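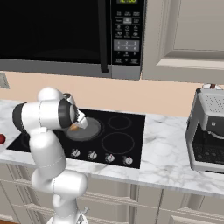

Cooktop with a pan on the back-left burner.

Week 6 handout: Zone defense, and why yours leaks

Last week we did man-to-man, and most of you survived the slide drill. This week is the 2-3 zone, which every coach claims to hate and then calls the minute a starter picks up a third foul.

1. The basic shape

Two guards up top, three players along the baseline. The name tells you where people stand before the first pass. After that pass it tells you very little, and if your five are still in a tidy 2-3 after three passes, the other team is shooting layups.

Rule for the top two: one takes the ball, one drops to the high post. They trade jobs on every swing pass. If both go to the ball, the middle is open. If both drop, you have invented a new way to give up threes.

Rule for the bottom three: the wing on the ball side covers the corner, the center fronts or sits behind the low post (pick one and tell people), and the far wing protects the weak-side block. The far wing is the one who falls asleep. See the Ovdale film, second quarter, all of it.

2. Where it breaks

High post catch. The center steps up, the block is empty, and it's a short pass for two points. Ukavier ran this against us all of last February and never bothered to run anything else. 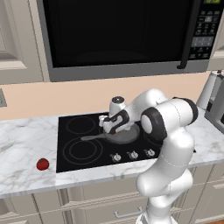 Skip pass. A zone can shift only as fast as its slowest closeout. Start moving while the ball is in the air. Watching it land and then leaving is called spectating, and spectators pay at the door.

Rebounding. In man-to-man you know who to box out. In a zone you have to go find somebody, which feels rude the first few times. Find somebody anyway. On the charting sheets, most second-chance points came from the weak side with our wing standing there admiring the arc.

3. Drill for Thursday

Shell drill, five on five, no dribbling for the offense. 20 passes, then live. Every player calls "ball" or "post" on every pass. If I can hear the gym fans, we start over.

Then closeouts from the block to the corner: short steps at the end, one hand up, no flying. Jumping at a pump fake costs the whole group a sprint, and the group will remember who it was.

4. Homework

Read the Van den Broek chapter on zone slides, skipping the part about the 1-3-1 (we will get there, or we won't). Chart one half of any game you like. Mark every high post catch and write down what happened next. Pencil is fine. "Good defense" is not a result.

Bring the chart and water.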